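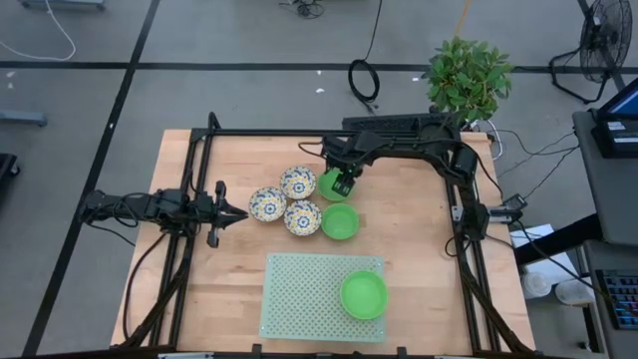 The sorting table at the Brandari open day: patterned and green bowls, two arms on one frame.

Trade visitors tend to judge a robot demonstration by its speed. I think this is the wrong measure, and the open day at Brandari in September gave me a fair case for saying so.

The bowl task is dull on paper. Two arms share one table and have to move bowls of two kinds on and off a perforated board. Bjartur Riis, who ran the morning slot, quoted 201 logged runs before the doors opened and declined to give a success rate. I would have liked one. A run count without a failure count tells a buyer very little.

Bowls are a harder test than boxes. The rim is thin and curved, and the gripper has to come down over it with one finger inside and one outside. A small error in height either misses the rim or presses on it. With glazed ceramic the second fault costs money – with plastic it costs a retry. A demonstration that mixes the two materials deserves more credit than one that runs plastic alone at twice the pace.

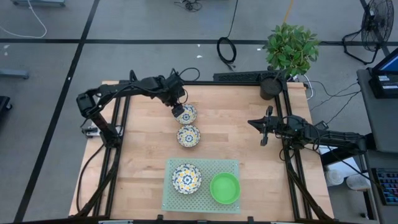 Left gripper at the rim of the rearmost patterned bowl; one bowl of each kind on the board.

Yamuna Pai of Restar put the opposite view to me over lunch: her kitchens wash 960 bowls per shift, and a slow arm is no use to her however gentle it is. That is a sound objection to buying one this year. It is a poor reason to ask exhibitors for faster demos. Speed can be raised once the grasp is reliable, and breakages should be published alongside it. Skondo's stand offered neither figure.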